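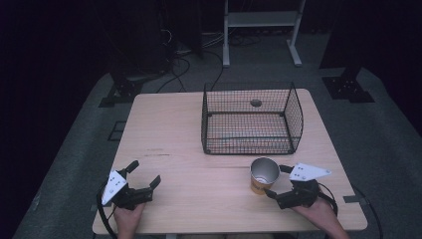 Session 4: Baskets, Cups, and the Clear Tabletop

Welcome back, everyone, and thank you for turning in your drawer plans so promptly (I read every one, and I have opinions about how many of you are keeping soy sauce packets!). Tonight we move up out of the drawers and onto the surfaces of a small break area, the kind with one table, one shelf if you're lucky, and more paper cups than anybody remembers buying.

We'll be working from the Inbridge floor plan again, so keep your copy from May handy. For those who missed that week, Inbridge is our practice office: 115 people on the books, one coffee station, and a supply closet at the far end of the hall. The coffee order goes to Javia, and the paper goods come from Sampaio, who deliver on their own schedule and leave the cartons wherever there's floor.

4.1 Start with one container

When a tabletop gets messy, the temptation is to go out and get a whole family of matching bins. Please don't, at least for the first month. Put out one container and watch what people drop into it. An open-top wire basket is my favorite for this stage. The black mesh one on the table has a back wall that rises slightly higher than the front, and I like that shape very much for a shared table, with the low side turned toward whoever is reaching in. You can see through the walls and the bottom, too, so a stray stirrer has a hard time hiding.

Wire mesh does have its drawbacks, and I'd rather you hear them from me now. Crumbs and sugar go straight through to the table. Thin things like tea bags and straws poke out of the grid and get bent. If you're storing anything small, line the bottom with a sheet of stiff paper cut to fit, and change it when it looks sad.

4.2 Where the cups go

Paper cups are light and tippy, and once they're out of the sleeve they wander. Our working rule at Inbridge has been that clean cups live in the basket, mouth down, and a cup standing by itself on the table is somebody's drink until proven otherwise. You may find you want the opposite rule in your own office, and that's perfectly all right as long as everybody is following the same one.

A cup with a bright printed outside, orange and white for instance, is easy to spot against a pale wooden top. Plain white cups tend to disappear, especially next to napkins. I mention it because I spent 2 years ordering plain ones and then wondering why they were left out all afternoon.

Try this in pairs:

1. Clear the table completely and wipe it, including the seam if your table has one. Seams collect sugar.
2. Place the basket toward the back, a little to one side, so the middle stays open for pouring and stirring.
3. Stand one cup in front of the basket. Reach past it for the basket with each hand in turn, and notice whether your sleeve catches it.
4. Move the basket until you can reach it comfortably from both sides. Mark the corners with a bit of tape.
5. Now let your partner put the cup away without any instructions from you. Wherever they hesitate, write it down.

Step 5 is the one people rush, so do take your time over it.

4.3 How much to keep out

Sampaio's cups arrive 800 to a carton. It's a lovely price per cup and a miserable thing to trip over. Keep one sleeve's worth within reach and send the rest back to the closet. In the Avow exercise (page 2 of your packet) the office kept 300 out on the table at all times, and I'd like a short paragraph from you on what that did to the rest of the surface, along with a sketch of how you'd lay it out again.

4.4 For next time

Choose one tabletop at home or at work and live with a single container on it for a week. Make a quick list each evening of what ended up inside and what ended up beside it. Messy handwriting is fine, coffee rings are fine. Bring the list with you, and bring the container if it's easy to carry, as we'll be trading them around the room before we get to shelves.

Course handouts may be copied for classroom use. Questions: see the front desk. Back to top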